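Getting from Ostley to Sarstead without a car

The timetable for the Sarstead line was redone in September, and most of the route advice online still refers to the old one. I made the trip in both directions last month and kept notes. The figures below are from those notes.

There is no direct train. You take the regional service from Ostley to Naller, change there, and continue on the coast line. The connection at Naller is tight in the morning and slack in the afternoon. The two platforms are joined by a footbridge with a lift at one end only, so with a heavy suitcase it is better to sit in the rear car and get off near the lift.

I paid 2,352 for the return, bought at the counter in Ostley. Two singles from the machine came to 1,943 and were valid on the same trains. The difference is that the return can be changed once and the singles cannot. My dates were fixed, so I overpaid. The machine at Naller does not sell anything beyond the coast zone.

Seat reservations are optional. The left side has the sea going out, from the second tunnel onward. The right side has a cutting and then a cement works.

In Sarstead the old town is 700 meters from the station, uphill, on cobbles. Bus 3 covers it but stops running early in the evening. I stayed at the Bakalis, a guesthouse on the harbor road run by Štěpánka Hubáček, who keeps a printed copy of the new timetable at the desk and will let you photograph it. Rooms at the back are quieter. Breakfast starts at seven, too late for the first train.

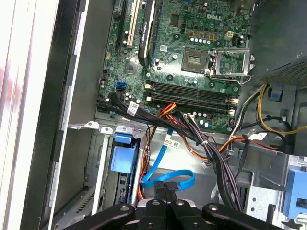

On the way back I took the midday departure, which has the longer wait at Naller. The waiting room there is heated and has two outlets, both by the door. The station cafe closes at two. There is a bakery across the square that stays open later -- cash only -- and the cheese rolls are fine.

Luggage lockers at Naller take coins and the small ones will not fit a carry-on. Sarstead has no lockers, but the guesthouse held my bag until noon at no charge.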